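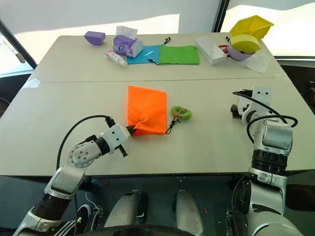 Minutes – monthly chores review, 21/09/2018
Present: Damian Szulc (chair), Priya, Lorne, Wes, Annika (notes, sorry for the typing)
Apologies: Bettina, Santoro side (sent comments by email, see 4)

**1. Last minutes**

Accepted. Wes wants it recorded that he did not say "never" about folding, he said "not this year". Recorded.

**2. Where we are with bags**

Long item. Damian had the log open, went through it quick.

- 119 tries at the pick-up-and-put-down job since last review. Counted as one try = reach, pinch, lift, move, let go.
- Flat bag, arm coming in from the side – good. Bag already bunched – gripper takes whatever fold is closest, sometimes fine, sometimes it only has one layer.
- Corner grabs are the ones that slip. Lorne says go for the middle. Priya says middle is worse, bag slides under the fingers and you end up pushing it. They did not agree. Both to be tried, same number of goes each.
- Cords. The drawstrings drag behind and hook on the next thing over. Black cord on a light gray table ought to be easy to see but software still treats it as part of the table half the time.
- Wes: can we just tuck the cords in. Damian: no, a kid is not going to tuck the cords in. Cords stay.

Orange, blue and green bags all to stay in the set. Priya finds blue slowest, no theory yet.

**3. Tidy-the-table job**

Customer ask from Kallum was "clear the table in a normal house". We keep shrinking this. Current version is sort from near table to far table, mixed stuff, soft and hard together.

Discussion about what counts as clear. If a small bottle gets knocked on its side but is still on the right table, is that a pass? Vote 3 to 2, pass. Lorne unhappy, says his mother would not pass it. Bottles with liquid in them to be scored separately when we get that far.

Seam between the two tables – low things catch on it if they get slid across. Lift everything, don't slide. Slower but ok. Annika asked if we could put one big table in, Damian said Kallum's own test room has two pushed together so no.

Tissue boxes: nobody has a good grip plan for these. Squeeze hard enough to lift and the side goes in. Wes to try from the short ends.

Bowls ok when empty. Bowl with something resting in it is a different job, the thing rolls out. Park until May.

**4. Shop floor – Santoro comments**

Read out by Priya. Short version:

- They are not interested in tables. They want parts bagging and tote emptying.
- Their line does 1000 bags on a full shift with two people. Asked what we'd do. Damian's answer was roughly 17 percent of that on a good day, with somebody standing next to it. Long silence on the call aparently.
- Would take a slow machine if it ran overnight with no one there. We can't offer that. A dropped bag stops everything till a person comes over.
- They liked the soft goods work and want to see it on their own sacks. Sacks are stiffer. Lorne thinks that helps us.

Agreed reply: come back to them with a sack demo, no promise on speed, no overnight. Damian to write, Priya to read before it goes out this time.

**5. So can it do chores yet**

Trullent want a yes/no for their newsletter. Went round the room.

Damian – some, slowly, if you lay them out for it.
Priya – no. A chore is the whole thing including noticing it needs doing.
Lorne – yes for putting away hard objects. No for anything cloth.
Wes – ask him after the new finger pads.
Annika – would not leave it alone with her laundry.

No agreed line. Damian will send Trullent a paragraph with the tries and the failures in it and they can cut it how they like. Priya asked that the word "housekeeper" not be used anywhere. Agreed by all.

**6. Money / parts**

- Finger pads, softer grade, quote from Sunel is 1741 for the batch including shipping. Approved. Wes to order Monday.
- Spare wrist cables – hold off, re-route the loops first and see if they still rub.
- Floor wants sweeping under the tables, bits everywhere. Whoever drops it picks it up please.

**7. AOB**

Log sheet – write the *reason* for a fail, "bad" is not a reason. Lorne has nine of these.

Small ring toy, the green one: keep or drop from the set? Easy pick if standing proud of the table, but fingers sometimes go through the hole and then it won't let go. Keep, exactly for that.

Lights. Daylight off the white wall changes the camera exposure through the morning. Blinds were priced, too much. Run same set am and pm and compare before we spend anything.

**Actions**

- Damian – reply to Santoro, paragraph to Trullent
- Priya – check both, middle-grab runs on all bags
- Lorne – corner-grab runs, fix his log entires
- Wes – Sunel order, tissue box from the ends, cable loops
- Annika – am/pm light comparison, type this up (done)

Next one same time next month, smaller room. Closed 4:40.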